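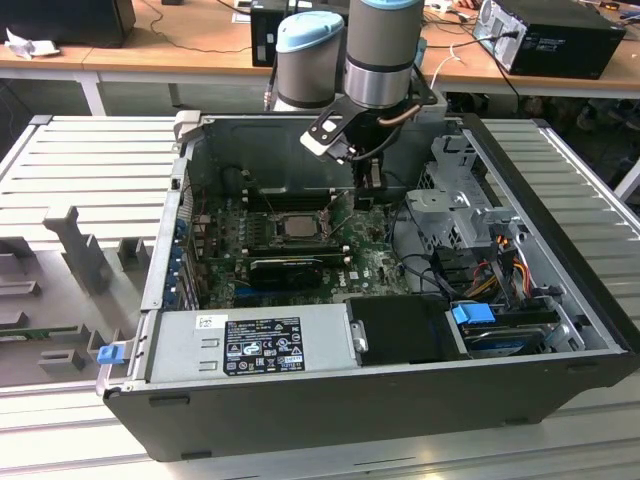 Replacing thermal paste on an old Dell tower that shuts itself off

Asked by Kristine Bautista
Category: Desktop repair, cooling

I have an older Dell desktop that I use for bookkeeping and for scanning family papers. Since September it has been turning itself off when the scanning program runs for a while. There is no warning and no blue screen. If I wait a bit it starts up again as if nothing happened.

I installed a temperature program and the processor reads 80 degrees Celsius just sitting at the desktop with one browser window open. My brother-in-law says the paste under the cooler has dried out and needs to be replaced. He also says I could crack something if I do it wrong, and then he went home.

What I have: a Phillips screwdriver, coffee filters, a bottle of drugstore rubbing alcohol and a tube of Carnik paste that came with a fan I bought years ago and never opened. I have put in memory before but never touched the processor.

My questions are whether I need to take the processor out of the socket, how much paste to use, and whether the old tube is still good. I would also like to know if it is worth doing at all or if the power supply is the more likely problem.

2 answers

Answer from Ivar Magnusson

Your brother-in-law is probably right, but clean the dust out first. Shut down, unplug the cord, hold the power button in for a few seconds and lay the tower on its side. Take it outside if you can. Hold the fan blades still with a finger while you blow air through the fins. If a gray mat of lint comes out of the heatsink, put it back together and check the temperature again before you go any further. I have seen that fix it with no paste at all.

If the numbers don't move, do the paste.

Run the computer for a few minutes before you shut it down. Old paste lets go more easily when it is warm. Unplug the fan lead, loosen the cooler screws a little at a time, going corner to corner, and twist the cooler gently before lifting. Do not pull straight up. On some sockets the processor will come up with the cooler, and then you are looking at bent pins.

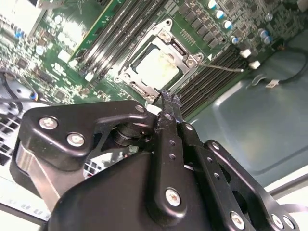 Processor socket area on a server motherboard.

You do not need to open the retention lever. Leave the processor clamped where it is and wipe the top with a coffee filter and alcohol until the filter comes away clean. Do the bottom of the cooler the same way. Check the label on your alcohol. The 70 percent kind works but leaves more water behind, so give it time to dry. The stronger kind is better.

Paste: a blob in the middle, the size of a small pea. The cooler spreads it when you tighten it down. Don't spread it with a card, you just get air in it.

About the tube, squeeze a little onto paper. If clear oil runs out ahead of the paste, throw it away. A new one is cheap.

The power supply is possible – mine did something similar – but a reading that high at idle points to the cooler.

Update from Kristine Bautista

Menden, September

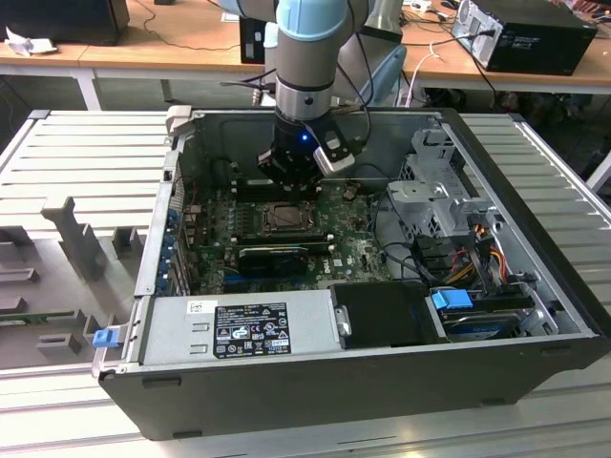 Menden, September

I did the dusting on the back porch and got out a fair amount of lint, mostly from the front vent. The idle temperature dropped some but it still shut off during a long scan, so I went ahead with the paste. The Carnik tube had separated, as Ivar warned. I bought a new one at the hardware store.

The cooler was stuck harder than I expected. I put the computer back together, ran it for ten minutes and tried again, and then it turned loose. The old paste was like chalk. Cleaning took longer than everything else put together.

It now stays in the forties at idle. I scanned two full folders this morning without a shutdown. I'll leave the question open in case it comes back.

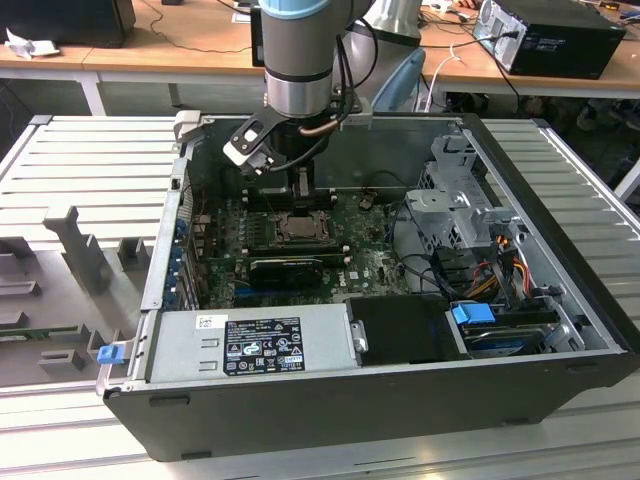 Answer from Gráinne Carroll

Glad it worked. Two things to add for other people who find this page.

Plug the fan lead back in before you close the side panel. Most Dells will stop at startup with a fan error if you forget, but not every board does that, so look at it spinning.

Also press on the memory sticks while the case is open. They can work loose when a tower gets moved, and random shutoffs get blamed on heat when the memory is the trouble. Both end clips should be all the way in.

I don't agree about never spreading the paste. On a large processor I spread it thin and have had no problems. Either way is fine if you don't use too much.

Comment from Britt-Marie Solheim

Does this apply to laptops? Mine gets very hot on the left side.

Reply from Ivar Magnusson

Same idea but a lot more screws. Please start a new question and put the model number in it.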